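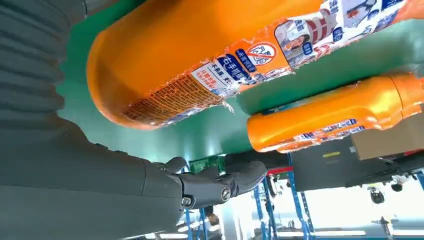 Subject: Re: [laundry-swap] Splitting the detergent order, and what to do with the labels

Hi everybody,

Sorry for the slow answer, it has been one of those stretches where I read the list over breakfast and then never get back to the keyboard. I'm copying the bit I'm replying to so you don't have to scroll.

> We still have bottles left from the December order and I'd love to get them into
> people's hands. Two questions for whoever has done this before. Do you
> lay the bottles down or stand them up when you repack them? And does
> anyone keep the yellow wrap, or does it go straight in the trash?
> Also, my shelf at the Sutter building is 16 inches deep, if that helps.

To the first question, I lay mine down while I'm sorting and stand them up for everything after that. Flat on a big table they stay put, you can roll each one over to look at the label, and you can check that the cap is seated before it goes near anybody's car. Once I'm happy with the cap, up it goes! I would not store them on their sides, not even the good ones. I did that one winter on the bottom shelf at Cenura and I was wiping blue goo out of the corners until spring (and the towels next to it smelled wonderful, I will say that).

With 16 inches you should have plenty of room to stand them two deep, but do measure one of yours first, handle and all, before you take my word for it.

As for the wrap, I keep it until the very end. I just open it out flat-ish and work right on top of it, crumples and all, and then if something dribbles the table doesn't get it. After that it's gone. I tried folding it up to save once and it took over a whole drawer.
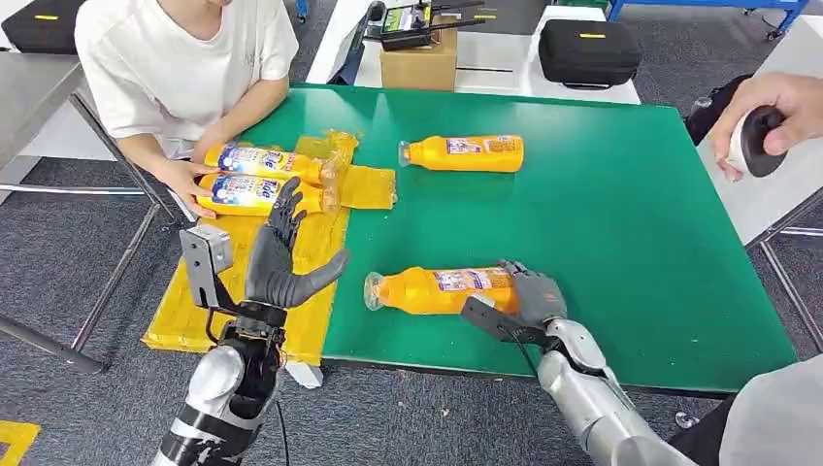 Tide on the yellow wrap, orange bottles still out on the green table.

If you have a bottle with a label that's wrinkled or starting to peel, please don't pull it off to make it look nicer. The person who ends up with it will want whatever is printed there, even the half they have to squint at. A strip of clear tape along the loose edge does fine. For labels in a language you don't read, I'd ask on the list before passing the bottle along, somebody here usually can help.

One more thing while I have you. The Zokley bins are the right ones for carrying, and the Burkico ones are not, the handles bow terribly. I have 2 spare Zokley bins in my hallway and would be so glad to see them go. Evenings after six are best, just write me off the list first so I can move the bikes.

Warmly, from the third floor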